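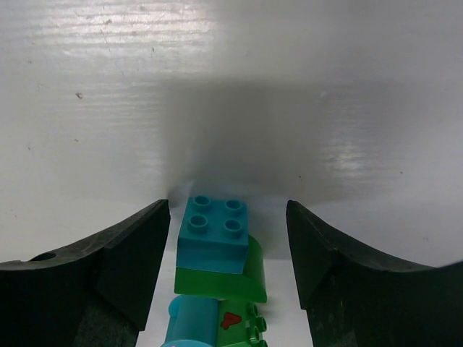
A small assembly of toy building blocks.

News > Press Releases > Community Programs

August
By Hannelore Teuber, Clarkley Press Office

CLARKLEY EXPANDS TOY LENDING PROGRAM TO BIRDEN

Clarkley today announced the opening of a toy lending library in Birden, its first outside Kormont. Families may borrow toys, puzzles and board games free of charge for up to 24 days.

The program began in 2014 with a single room and a donated collection. Its catalog now lists 3465 items, of which over 40 are large building sets reserved for schools and daycare centers.

"Parents in Birden have asked for this service for a long time," said Ida Buschmann, director of programs at Clarkley. "We are pleased to open in time for the new school year."

Registration is open to all residents with proof of address. Henrik Grube will manage the new location.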